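Ticket: Kesar playback server, audio drifts behind picture in second half of feature
Site: Standivthorpe Film Society, screening room
Status: Resolved, monitoring
Opened by: Waqas Jafri
Month: May

Reported problem

Sound falls behind picture during longer features. Lip sync is good at the start and visibly wrong by the last reel. Shorts and trailers play normally. First noticed on a restored 1950s British mystery supplied as a file by the distributor, then again on a second title from the same supplier. Restarting playback at any point brings sync back, and the drift begins again from there.

Equipment

Kesar playback server, current firmware. Arain audio processor, connected by AES. Hevier projector, fed by HDMI. No changes to cabling this season.

Steps taken

1. Swapped the AES cable between server and processor. No change.

2. Checked the lip sync delay on the Arain. It was set to 20 ms, the normal value for the room. A fixed delay cannot produce a growing error, so it was left alone.

3. Played the same file on a laptop straight into the projector, using the projector's own audio output. In sync from beginning to end. File ruled out.

4. Played a title from a different distributor on the Kesar. In sync throughout. At this stage the fault follows a combination of server and supplier.

5. Compared file properties. The good title is 24 fps. Both bad titles are 23.976 fps with 48 kHz audio. The output format on the Kesar was locked to 24 fps, with audio clock set to "internal."
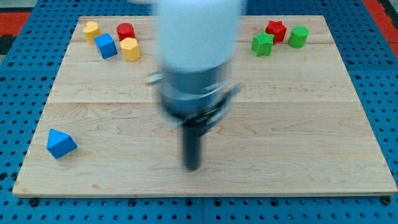 Built a short sync test in place of a full feature, as two hours per attempt was too slow. The clip needed hard contacts at known points and plenty of movement between them. Dialogue is poor for this, and so is anything where the moving part is already blurred when the click is due: with the arm smeared and doubled like that over the wooden board, there is no single edge to line up a sound against. Final clip is a plain clapper, one clap every minute, encoded once at 24 fps and once at 23.976 fps.

Results

24 fps clip, output locked to 24: no drift.
23.976 fps clip, output locked to 24: sound later at each clap, steady rate, the same on two runs.
23.976 fps clip, output set to "match source": no drift.

Cause

With the output locked, the Kesar speeds the picture up to 24 fps and leaves the audio at its original rate. The error is 0.1 percent, or 60 ms for every minute of running time. Short items end before most viewers would notice.

Fix

Output format changed to "match source." Audio clock changed from "internal" to "follow video." Settings saved to preset 2 and the server restarted to confirm they hold. Old preset kept under its original name in case a visiting projectionist asks for it.

Follow-up

The Hevier takes 16 seconds to relock when the frame rate changes between items. Programs mixing trailers and features at different rates now have a black slug before the feature. Full run of the mystery title checked at the opening, the interval and the end credits, all in sync. Ticket stays open for one more program, then close. W.J.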